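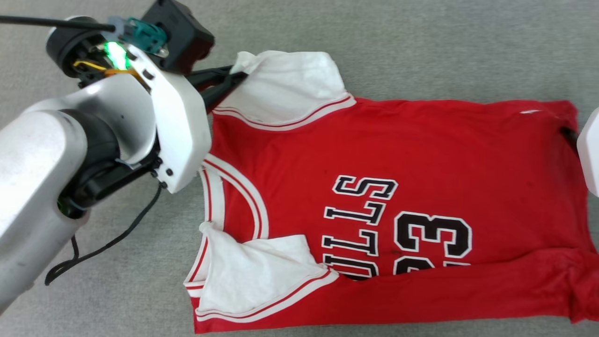 首页 动态 项目 工具预约 培训 关于我们

当前位置:工坊动态 > 自主搭建 > 双臂整理衣物装置

莫顿(Morton)社区共享工坊日前公布双臂衣物整理装置的阶段性进展。该项目由工坊会员埃尔图鲁尔·乌伊萨尔(Ertuğrul Uysal)提出并主持,定名为“Clurska”,目标是以小型机械臂完成家庭衣物的摊平、对折与叠放。项目组现阶段以无袖运动上衣为主要练习对象。与方巾、毛巾相比,此类衣物领口与袖窿开口较大,布料受力后容易向内翻卷。以项目组使用的红色篮球背心为例,袖窿处的白色部分翻折隆起,胸前字样只露出“ULLS”,号码也有一位被褶层遮去一截,左侧机械臂的两指夹爪夹住的正是这类隆起的白色布料。乌伊萨尔表示,夹取点选在何处,直接影响后续对折能否对齐,项目组近期的工作大多围绕这一环节展开。

据介绍,Clurska项目于去年立项,最初在乌伊萨尔家中的车库进行,第一条机械臂的结构件也在车库内装配完成。其后因场地狭小、夜间调试噪声较大,项目迁入莫顿共享工坊二层的电子工作间,并由一人单独搭建改为小组协作。目前项目组共有四名固定成员,除乌伊萨尔外,诺琳·邓斯坦(Noeline Dunstan)负责夹爪与腕部结构,沃里克·霍利斯(Warrick Hollis)负责布线、供电与控制板调试,赫米·迈希(Hemi Maihi)负责操作记录与动作数据整理。

项目组在阶段报告中说明,本期共完成182次完整折叠尝试,每次均从衣物随意放置的状态开始,至叠放完毕或人工中止为止。操作方式以人工遥控为主,操作者通过一组手柄控制两臂动作,系统同步记录关节角度与夹爪开合状态,供后续编写自动程序时使用。报告将中止原因归为夹取失败、布料滑脱、两臂动作不同步及线缆牵绊等类别,其中以布料滑脱最为常见,多发生在单侧夹爪提起双层布料之后。

针对滑脱问题,邓斯坦先后制作了多个版本的夹指。早期版本指面较宽,夹持稳定,但难以插入布料与台面之间的缝隙;后改为窄指设计,插入较为顺利,对轻薄网眼布料的夹持力则有所下降。项目组目前采用窄指方案,并在指面加贴防滑材料。邓斯坦在工坊内部交流会上指出,两种方案各有取舍,下一版将尝试可更换指尖,由使用者按衣物厚薄自行选配,更换时间以不超过一分钟为宜。

在布线方面,霍利斯对两臂线束进行了重新整理。原有线束较长,手臂前伸时易垂至台面,曾有数次与衣物同时被夹起,导致试验中止。新方案拟将腕部以下的供电线与信号线分开固定,在肘部保留必要余量,并在各接头处加注编号,便于其他会员协助检修。该项改造尚未全部完成,调试期间仍有部分线缆暂未固定。工坊要求,改造完成之前,装置通电时须有一名项目成员在场,急停开关应置于操作者伸手可及之处。

工坊技术协调人基思·吉尔克里斯特(Keith Gilchrist)表示,工坊对会员自主搭建的机电类项目实行备案管理,Clurska是本年度备案的第23个项目,也是其中首个采用双臂协作方式的项目。他说,该项目涉及机械加工、电子装配与程序编写,需要不同专长的会员共同参与,工坊将在机时安排和耗材申领方面予以支持。吉尔克里斯特同时提醒,项目所用机械臂不具备工业级安全防护,未经培训的会员不得单独操作,参观人员应在地面黄线以外观看。

项目所需的部分金属支架由本地加工商托马舍夫斯基(Tomaszewski)以成本价提供,控制软件则在会员此前开发的Dirnevel程序基础上修改而成。Dirnevel原用于工坊雕刻机的作业排队,具有指令记录与回放功能,项目组在此基础上增加了双臂时序同步模块。据迈希介绍,该模块现已可以回放单次对折的全过程,但衣物初始位置变化较大时,回放动作仍会出现偏差,需要操作者接管。项目组计划在下一阶段引入台面定位标记,并将练习衣物扩大到短袖上衣与儿童外套。

按照目前安排,项目组将于十二月在工坊一层公共区举行开放演示,内容包括遥控折叠、夹指更换及会员试操作。试操作名额为19人,凡持有有效会员卡并已完成机电安全培训者均可在前台登记,额满为止。尚未参加培训的会员可先行预约基础课程,课程时长两小时,由霍利斯主讲。演示结束后,项目组将向会员开放夹指图纸与接线说明,供有意自行搭建者参考。

工坊同时征集可用于练习的旧衣物,以无袖上衣、短袖运动衫为宜,要求洗净、无破损、无硬质饰件,可在开放时间内送至二层电子工作间门口的收集箱。捐赠衣物不予退还,练习结束后统一送交旧衣回收点。

(莫顿社区共享工坊供稿)

分享 23 评论 4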